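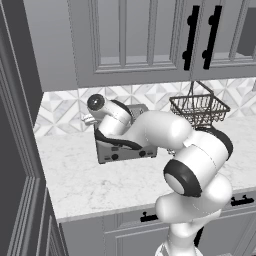
A simulated kitchen of the kind used at the Allwood Open Day, with the arm at the toaster.

Allwood Open Day

4 min read

The Allwood Open Day is a yearly public demonstration of household robot software held at the Allwood workshop in Puketti. It takes place in October and is run by Thevar, a small firm that writes control programs for robot arms. Most of what visitors see happens in simulation, on large screens, with the arm working in computer-made kitchens. The event is free, but places have to be booked.

Background

Thevar was started by Kumaresan Pillai, an engineer who had earlier worked on packing lines. The firm moved into the Allwood building when its first office became too small. In its early years it showed its work only to customers. Neighbors and local schools kept asking to come in, and the first open day was held for a group of 19 people, most of them from streets close by.

Padmavathi Krishnan took over the planning of the day the next year. She dropped the opening lecture, which had run for more than an hour, and put the time into live runs. She also had the screens moved to the long wall so that people standing at the back could follow.

Program

The day is split into sessions of 35 minutes. Each session has room for 12 visitors. Staff start with a short talk on how the arm is told what to do and how its joints are numbered, and then load a kitchen. The kitchens differ in layout, cabinet style and color, and the appliances can be swapped between runs.

Tasks shown at past events include:

Reaching for a toaster on a counter
Opening and closing a drawer
Turning a knob on a stove
Moving a cup from a counter to a sink
Closing a cabinet door

The toaster task is usually shown first. It is easy to follow from a distance, and it brings up a problem the firm has spent a lot of time on, the placing of small gripper fingers near the edge of a boxy object when the arm itself blocks much of the view. Visitors are shown the same reach from several camera positions. In some of them the elbow covers a good part of the counter, and staff use these views to explain why a program working from one camera may have trouble judging where an appliance ends.

Failed runs are left in. If the arm misses or bumps something, the operator stops the simulation, goes back to the start and talks through the recorded joint positions. The session plan allows time for this.

Software

The demonstrations run on Ullo, a program written by Thevar for building and testing practice kitchens. Ullo places cabinets, counters and appliances according to a set of rules and then checks that the arm can get to them. A layout that fails the check is thrown out. The lighting is kept soft and even by default, although it can be changed, and a later version added control over the wall tile and counter finish.

Ullo does not model heat or running water. A toaster in it is a solid object with parts that can be touched or moved, and no bread is toasted. Questions about this come up often enough that a printed sheet on the subject is kept at the front desk.

Visitor sessions

At the end of each session visitors may steer the simulated arm themselves. There are 2 stations for this, each with a hand controller and its own screen. Turns are short. Children under ten need an adult with them at the station. Pillai has said that watching first-time users led the firm to slow down the default wrist speed, which many people found hard to manage close to an object.

Reception

The local newsletter in Puketti has covered the event more than once. Its reports have been mostly favorable, with some complaints about parking and about the sound in the main room, where fans make the talks hard to hear. A microphone was added later. Teachers have asked for a longer session aimed at older students, and a trial version was held outside the normal open day.

See also

Robot simulation
Robot arm
Puketti

This page was last edited on Mar 12, 2019.

We use cookies to remember your reading settings. By staying on this site you agree to their use. Accept | Learn more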